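Health & Fitness > Strength Training | 2 comments | Share

3. Grip work and everyday strength

Handgrip strength is a lovely thing to study – cheap to test, quick to learn and linked to so much of daily life. Our Drandinby trial began in July with 70 adults, all new to training, who did two short sessions a week.

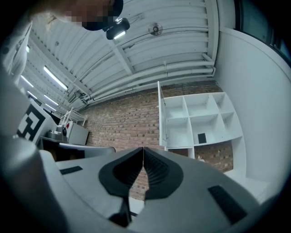
Squeezing is only half of the story, and we were keen to train the opening of the hand as well. A pinch uses the thumb against the fingers, much as the two black pads in the first photo meet in a narrow V at the top and spread apart lower down. Most home plans skip this kind of hold, so we gave it as much time as the full squeeze.

Sessions took place indoors, and each lasted 50 minutes with the warm-up. The Clivell plan was followed throughout.

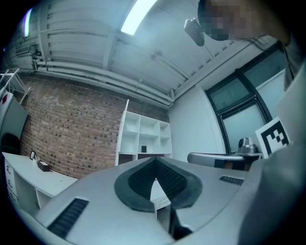
3.1 Changes in pinch and squeeze

Both measures rose, and pinch rose faster! Beginners on the Palaniappan scale moved up quickly at first, then levelled off. Carrying shopping and opening jars were the tasks people most often said had become easier.

Figure 1. Pinch and reach.

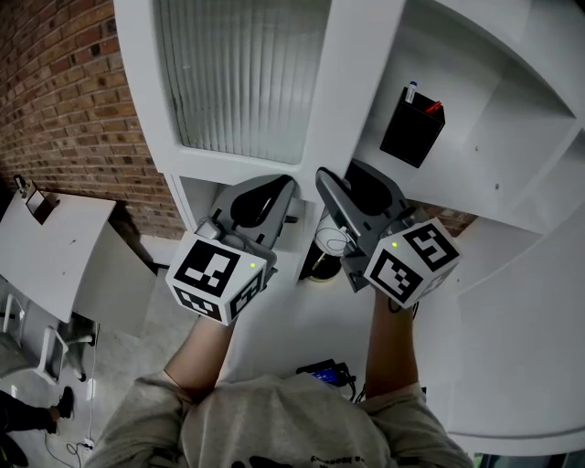

3.2 Limits

We had no older group, and the Hakonberg follow-up is still under way.

Tags: grip, forearms, beginners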